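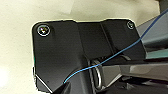

Kapitel 6
Halter, Ösen und Leitungen: die Arbeit am Greifer

In den vorigen Kapiteln haben wir den Arm aufgebaut und die Gelenke eingestellt. Jetzt kommen wir zu dem Teil, an welchem die meisten Bauprojekte viel Zeit verlieren — zu den kleinen Befestigungen und zu den Leitungen. Ein Motor ist in einer Stunde montiert. Eine Leitung, die bei jeder Drehung irgendwo hängen bleibt, kann einen ganzen Abend kosten.

Wir arbeiten weiter mit dem Arm aus dem Bausatz Celeck, wie er in der Gemeinschaftswerkstatt Plimach gebaut wurde. Wer zu Hause einen anderen Arm besitzt, kann das Kapitel trotzdem benutzen. Man muss dann nur die Maße selbst nehmen und in die Tabelle am Ende des Kapitels eintragen.

Ein gekanteter Blechhalter hat gegenüber einem flachen Blech einen großen Vorteil: Die Kanten machen ihn steif, ohne dass er viel schwerer wird. Zwei Schrauben auf den beiden Flügeln genügen bei kleinen Lasten. Man zieht sie zuerst nur leicht an, richtet den Halter aus und zieht danach beide abwechselnd fest.

Bei der Leitung gilt eine einfache Regel, die in der Werkstatt an der Wand hängt: Zuerst bewegen, dann binden. Fahren Sie den Arm mit der Hand durch seinen ganzen Bereich und beobachten Sie, wo der Draht spannt und wo er zu lang ist. Unser Arm reicht 622 mm weit, und die Leitung zum Greifer wurde am Anfang mit 500 mm zugeschnitten. Das war zu kurz. In Abschnitt 6.2 rechnen wir nach, wie viel Reserve jedes Gelenk braucht.

Was Sie für dieses Kapitel bereitlegen sollen:
Innensechskantschlüssel und Kreuzschlitzdreher
dünne isolierte Litze
Kabelbinder
das Prüfprogramm Melnyk in der Version aus Kapitel 4

Abschnitt 6.1 beginnt mit dem Halter. Schalten Sie vorher die Versorgung aus und warten Sie, bis die Anzeige am Netzteil erloschen ist.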